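Brido Completes Substation Monitoring Rollout for Huno Power Cooperative

WAMEL, December 27, 2025 – Brido, a supplier of automation software for electric utilities, has completed the installation of its fault monitoring system at 61 substations operated by the Huno Power Cooperative. The work was carried out with Mtshali Engineering, which supplied the control cabinets and trained the cooperative's field crews.

The system collects readings from 943 sensors and sends them to the Huno control center in Wamel. Operators can locate a fault on a feeder line and reroute power from a single screen. Nearly 500 miles of overhead line are covered in this first stage.

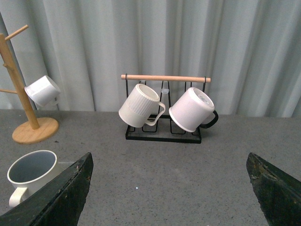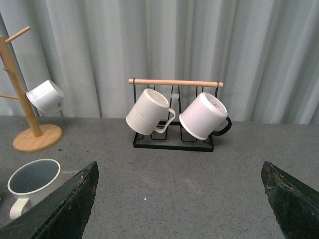 Huno said in a written reply that its crews had spent too many nights driving line by line to find a fault, and that "the first thing we asked for was a location we could trust." The cooperative added that it will keep its existing radio network in service as a backup.

A second stage begins in January and will connect 727 pole-mounted switches to the same system. Mtshali Engineering will again be responsible for cabinets and site testing. Brido will provide support from its Wamel office throughout the work.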